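Prutmont : Senthil Rodrigues détaille le moteur physique d'Urnis

Jeu de réflexion en réalité virtuelle, Urnis confie au joueur la remise en ordre d'une station d'archivage abandonnée. Le studio Prutmont le prévoit pour septembre sur casque autonome. Senthil Rodrigues, responsable technique, nous a reçus pour parler surtout de simulation.

Premier sujet, la fréquence de calcul. « La physique tourne à 100 Hz, découplée de l'affichage. En dessous, les objets empilés vibrent et le joueur le voit tout de suite. » Le moteur maison, Brustero, remplace une solution du commerce abandonnée après deux prototypes.

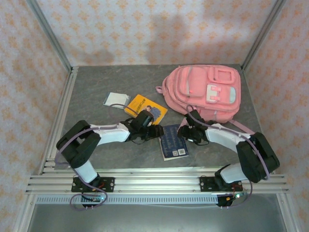 Deux bras, un livre jaune et un livre bleu foncé.

La préhension a demandé le plus de travail. Brustero ne colle pas l'objet à la main virtuelle : il calcule un effort de contact par phalange, puis applique un seuil de glissement. « Un volume lourd tenu par un coin doit pivoter. Si on triche là-dessus, la moitié des énigmes tombe », note Rodrigues. Le jeu compte plus de 440 objets manipulables, chacun avec sa masse et son coefficient de frottement.
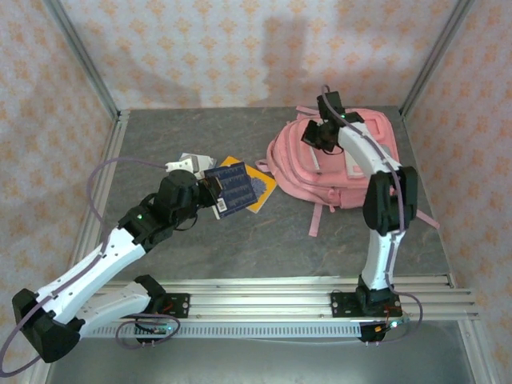
Les corps souples restent limités à neuf par salle, contrainte imposée par le budget processeur. Au-delà, les plus éloignés passent en version rigide. Rodrigues reconnaît que la transition se remarque parfois - « surtout quand on recule vite » - et promet un correctif avant la sortie.

Côté confort, le déplacement se fait par téléportation ou en continu, avec vignettage réglable. Le mode assis est pris en charge dans tous les chapitres, sauf Adeleke, le dernier, dont les rayonnages obligent à lever les bras.
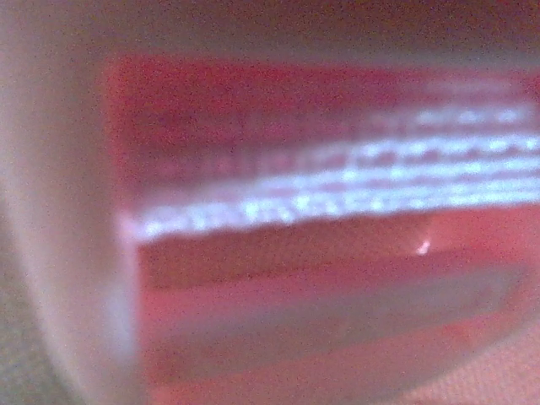

Le retour haptique suit la même logique : l'intensité dépend de la vitesse relative au point de contact, sans effet préenregistré. Une version PC est à l'étude. « Le code est portable, les réglages beaucoup moins », précise Rodrigues, qui ne donne pas de date.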